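Do rules of origin matter if I'm only sending shoes to Ireland?
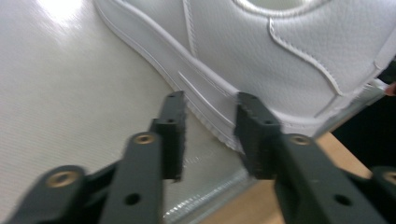
Hello all! I've started a tiny online shop called Pivamia, run from my spare room in Leeds, and I'm trying to get my head round the trade deal with the EU. I thought "no tariffs" meant no tariffs on anything posted from Britain, but a customs form is now asking me for origin. My stock is mostly white leather trainers with thick rubber soles, like the one in the photo, and my supplier, Eltura, has them stitched in Vietnam. Does a buyer in Cork still get the zero rate? And is Belfast any different? I'd love to understand the politics of it as well as the paperwork!

Posted by pivamia_shop

Danylo Harasym
Great question, and I love this corner of the deal! Zero tariffs only cover goods that count as British or EU in origin. Shoes made in Vietnam and simply stored in Leeds don't become British on the way through, so duty can be due when they reach Cork. Irish VAT is a separate matter and applies wherever they were made. Belfast comes under the Windsor Framework, with its own arrangements for parcels, so read the current government guidance on that before you post anything. Ask Eltura for the country of origin in writing – you'll be glad of it every time you fill in a form.

Raju
Just put UK, I've sent 18 parcels and never heard a thing

Colla
Please don't do what Raju says, a false origin claim can land on you or your buyer! Danylo has it right. I'd add that your MP's office may be worth an email. Mine rang back on the Tuesday and was brilliant, and they do like hearing from small shops when these rules come up for debate.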